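Notes from the Workbench
09/12/2022

The Drawer Where Things Go to Disappear

Hello again, friends and neighbors, and welcome to the end-of-year edition, which is a little later than I promised and a good deal longer than I was asked for. I had meant to write about winterizing outdoor faucets, and I will get to that in February when it is far too late to help anybody, but over the past few weeks so many of you stopped me at the Ilell tool library to talk about clutter that I gave in. So this one is about putting things away. Small things, mostly — the tape measure, the good scissors, the flashlight, the stamps.

I grew up in a house with one enormous kitchen drawer that held everything my mother did not know what to do with. You could pull it open about four inches before a ladle or the handle of something caught on the underside of the counter, and then you had to slide your hand in flat and feel around, like a veterinarian. There were batteries in there that had been old when I was born. I loved that drawer, and I have spent my whole adult life recreating it by accident in every place I've lived, including the little house on Thygesen Street where I have been for 19 years now.

What finally changed my ways was the garage. My car had not been inside it since the second winter, and one Saturday I went out to look for a quarter-inch drill bit that I knew for certain I owned. I looked in coffee cans. I looked in a boot. I drove to the hardware store and bought another one, came home, and found not only the first bit but two more just like it, still in their packages with the price stickers on. I sat down on an upturned bucket and had a good long think, and then I had a sandwich, and then I started taking everything out onto the driveway.

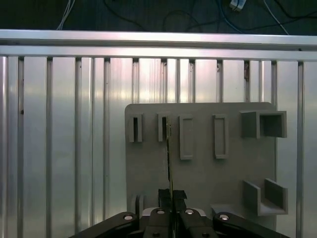
The wall beside my bench was where I began, mainly for the reason that it was the only part of the garage I could reach. I am a great believer now in getting things up off flat surfaces, because a flat surface in my house fills up the way a gutter does in October. My first try was plain nails, and you can hang a surprising amount from a nail, but tools swing and slip and you end up with a hammer on your foot. What works much better is giving each thing a holder that suits its shape. A narrow slot is lovely for something thin and flat, an open box sticking out from the board will take something chunkier, and a U-shaped bracket like the one down in the lower right corner there makes a good cradle for anything you want to lift straight out of the top. You don't need all the same kind, either. A mix looks a bit odd when it's bare, and you stop noticing once you've started using it.

Now, I know plenty of you have no garage and no wall to spare. The same idea works on the inside of a closet door, or on the side of a refrigerator if you use magnets, or on a board leaned at the back of a shelf. One of our members keeps her entire sewing kit on the inside of a pantry door and says she has not lost a bobbin since spring. I have seen it and it is a beautiful thing, all those little threads next to the canned tomatoes.

The part that took me longest to learn was deciding where a thing should live in the first place. For years I put things where they belonged in some grand sense: tools with tools, paper with paper, all of it sorted the way a store would sort it. But I don't use my house the way I use a store. I open packages at the kitchen table, so the box knife was always on the kitchen table, and I was forever scolding myself and carrying it out to the garage. Now it has a hook by the kitchen table. I put the flashlight by the back door, where I am usually standing when I want it, and the stamps went in with the coffee, since I pay my bills with my first cup. If something keeps turning up in the same wrong place, I would gently suggest that it may have found the right one.

If you want to try this over the holidays, please start small. Pick one drawer, and I mean one. Tip it out on a towel so nothing rolls under the stove. Put back what you have used since last winter, give the rest a fair hearing, and find a box for whatever can come to us. My own kitchen drawer had 67 rubber bands in it (I counted them, it was raining), and I let myself keep a small handful. The others went to the school art room along with a truly embarrassing number of takeout menus, the backs of which are apparently very good for charcoal.

Do be kind about other people's things. I once tidied my brother's fishing tackle as a surprise while he was at work, and it was a surprise, and we did not speak properly until Easter. Everyone has a system, even if it looks from the outside like a pile. Ask first, and if the answer is no, go tidy something of your own and hum while you do it.

A few odds and ends before I let you go. The Sodow Hall swap table will be open again after the new year, and we would be very glad of hooks, brackets, jars with lids and any pegboard you are done with. Please do not bring paint. The label maker has been returned (thank you, whoever you are, and thank you for the fresh tape) and may be borrowed for 4 days at a time. The Zokateck cabinet, the tall green one with the sticky door, is finally empty and free to anyone with a truck and a strong friend.

And several of you asked whether my car is back in the garage. It is! I have to fold in one mirror and climb out rather carefully on the passenger side, and the Christmas boxes are living in the hallway for now, but on the first frosty morning I got in and drove off without scraping the windshield, and I felt like the queen of the block all the way to the bakery.

Do write and tell me what you find at the back of your drawers. I read every note, and I answer most of them, though you may have to be patient with me until the baking is done.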